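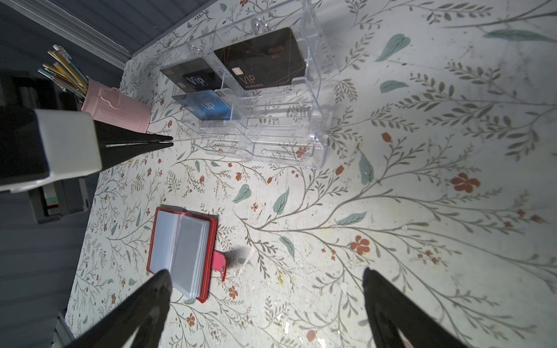 If your arm keeps fumbling shiny or see-through things, start with the software before you go shopping for new fingers. I spent most of a winter blaming my hardware, and I'm a little embarrassed by how many evenings went into it (my tea went cold beside the keyboard more times than I'd like to admit!). Clear plastic is the classic trouble. A stepped acrylic card holder throws bright reflections off its edges, and the pattern of the tabletop shows right through the empty tiers, so a depth map will happily tell you there are leaves and flowers where there is really a slab of plastic. Put a few black cards in the slots and you have at least given the planner something solid to believe in.

These are the tips I wish I'd had pinned over the bench.

Teach the flowers first
A printed tabletop is lovely to live with and hard on a segmenter. Before you put anything down, save 56 frames of the bare surface from different wrist angles and let your perception node learn those as background. I use the background tool in Nirico for this, but any will do. Do it again after dark with the lamp on. My orange blossoms were being reported as graspable objects until I did.

Wipe before you calibrate
Scuffs and little white crumbs turn into speckle in the point cloud. A damp cloth, then a dry one, and only then the calibration routine. I used to raise the noise filter instead, and it ate the thin edges of my cards right along with the crumbs.

Give clear things a box of their own
Measure the holder with a ruler and type it into the planning scene as a plain block, a touch bigger than it is. Let the camera find where it stands, and let the ruler decide how big it is. Marisol Ferreira, who taught me most of what I know about planners, keeps a text file of such boxes for everything transparent in her workshop, and I have shamelessly copied the habit.

Slow down for the last bit
Split every pick into two plans: a quick one to a spot above the object, and a slow straight one down to it. In Sornholm the setting is called final approach, and I leave mine at 8 percent of full speed. It feels like watching paint dry – but a card that gets nudged in its slot has to be found all over again, and that takes longer.

Flat and floppy wants a different plan
A card wallet lying open is a different animal from a card standing up. Turn off the automatic grasp picker and write two or three grasps by hand, along the cover and well away from the strap. Straps move when you touch them, and the planner thinks they don't.

Keep your logs, but not all of them
By last December I had 3438 runs on the drive and no idea which ones mattered. Now I keep the failures, plus one good run for each object, and I write a line in everyday words beside each ("came in too low, brushed the sleeve"). You'll thank yourself when an update changes something.

Set the planner's time limit by hand
Mine came set far too generously. 700 milliseconds is plenty for a small table, and if it can't find a path by then I would much sooner move the pencil cup than wait. Do look at the collision margin while you're on that page. The two settings pull on each other, and a big margin with a short limit will give you nothing but refusals.

I'll write up the gripper force settings next, once I've been through my notes on them.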